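Trading in vs selling private - 2011 touring bike, 64k miles

Started by slowlane_pete
23 November 2024

slowlane_pete
Posts: 8
I have a 2011 tourer with 64,000 miles that I need gone before I move. Dealer in Clullura offered me $2447 on trade but I don't want another bike right now, and for a straight buy he drops it by $527. Has anybody here sold one this old privately? Clean title, new rear tire in July, small dent in the left pannier. Valve check is due.

graycarb
Sell it private. The dealer has to put it through his shop and make money on it, so you're paying for that. High mileage scares people less on a tourer than on a sport bike. Put the service records in the photos.

Nudetti_Rider
Depends how much time you have. I listed mine in spring and got a dozen messages asking if it was still available, then silence. Two people showed up. One wanted to ride it with no license endorsement. I took the dealer's money in the end and I would do it again.

graycarb
Did you have a price on it or "make offer"? Those listings always get the worst messages.

Nudetti_Rider
It had a price. A fair one.

garnet caron
I've sold six bikes this way and bought most of mine this way too. What works for me: meet at your bank, do the paperwork there, cash in hand before anybody gets the key for a test ride. If they drop it, they bought it. Write that down and have them sign it.

Pete, get the valve check done first or take the cost of it off the price. Buyers of these bikes know the service schedule and they will ask. Leave the dent alone. A body shop will charge you more than you get back for it.

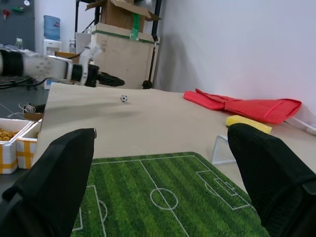 Also call your lender if there is any loan left on it. My last sale sat for three weeks waiting on a lien release, and the buyer nearly walked. Now I get the letter before I list.

- Garnet Caron, Clastutberg

twostroke_tom
Disagree on the valve check. He's moving. If the shop is booked out he loses the sale over it. Just say it's due and let the buyer use whoever they want. I'd want my own mechanic to do it anyway.

garnet caron
Fine, but then he has to be ready to come down. I said do it or price it in.

slowlane_pete
No loan, title is in my desk. Shop can't get me in until after I leave, so I'll put in the ad that it's due. What about those online places that give you a number from the VIN? One of them came back higher than the dealer.

Nudetti_Rider
Read the fine print. Mine was higher too until the driver came out and looked at it. They took money off for the grips, which weren't stock.

graycarb
A friend got the full quote from one, so it does happen. Take pictures of every scratch and send them before they come. Then they can't act surprised.

twostroke_tom
Is the top box included? Sell it separately if it isn't scratched up. Those move fast.

slowlane_pete
Box goes with the bike, I lost the mounting plate bolts for anything else. Going to list it private tonight and give it two weeks. If it's still here I'll call the dealer on Kumarasinghe Road again and see if his number holds.

Nudetti_Rider
Get that number in writing. Mine changed.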